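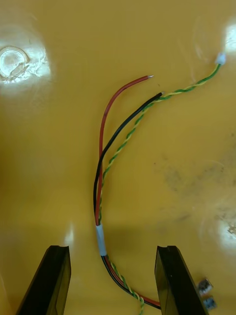
Harness on the bench: red, black, and a twisted green and yellow pair

Drollatis Help > Controls and Wiring > Signal problems

Sensor readings jump when the fan motor starts

Posted by mbrandvold
Status: Solved
3 replies

I have a Wovetti humidity controller in a greenhouse, reading a remote sensor over a two-wire serial link. The cable run is 19 meters. Supply is 24 V DC on red and black, data is on the green and yellow pair. All of it goes through one gray conduit together with the mains feed for the exhaust fan.

With the fan off, the readings are steady. When the fan starts, the controller logs 3 or 4 bad packets and sometimes drops the sensor until I cycle power. It got worse in October after I replaced the fan motor with a larger one, 700 W.

Things I have tried:
- Swapped the sensor for a spare, no change
- Lowered the baud rate from 19200 to 9600, fewer errors but still some
- Added a ferrite clamp at the controller end, no change I can measure

The Utari manual for the sensor says "use twisted pair for data" and nothing else. The data wires are twisted. Do I need shielded cable, or is there something else wrong? I would like to avoid pulling new cable if possible.

Tarık Kaplan
Accepted

Twisting helps with magnetic pickup because adjacent loops cancel. It does much less if the two conductors don't have the same impedance to ground, and it does nothing for a voltage difference between the grounds at the two ends. Check these in order.

1. Termination. A differential link of that length should have 120 ohms across the pair at each end. Power everything down, unplug the sensor and the controller, and put a meter across green and yellow. If the only resistors are external, you should see 60 ohms. If they are built into the devices, leave the devices connected but unpowered, and expect a figure a little off 60. An open reading means no termination. 120 means one end only.

2. Bias. With the line idle and powered, measure green to yellow. You want at least 200 mV. Below that the receiver can read noise as a start bit, and this would match your bad packets at motor start.

3. Untwisted length. Look at how far back the pair is opened up at the terminals. Keep it under 20 mm. I have seen people strip back a hand's length to make it look tidy in the enclosure.

4. Supply dip. Put the meter on min/max at the sensor's red and black and start the fan. A sensor that stays missing until you cycle power sounds to me like a brownout more than a data error.

5. The conduit. Mains and low-voltage signal should not share one, and in most places code prohibits it unless the insulation is rated for it. This is the part I would fix regardless of what the meter says.

Shielded cable comes after all of that. If you do fit it, ground the shield at the controller end only.

pdx_grower

had same thing with a Rangel fan. bought shielded cable, fixed it. just buy the cable

mbrandvold

Pair measured 120, so there was no resistor at the sensor end. Added one. Idle voltage was 90 mV, now 240 after turning on the bias jumpers in the controller. Supply at the sensor was dipping to 17 V at fan start, because both were on the same overloaded circuit. Moved the controller supply to a different breaker.

No bad packets since then. The fan feed is still in the shared conduit. I have the fittings for a second run and will do it when the benches are cleared. Marking as solved.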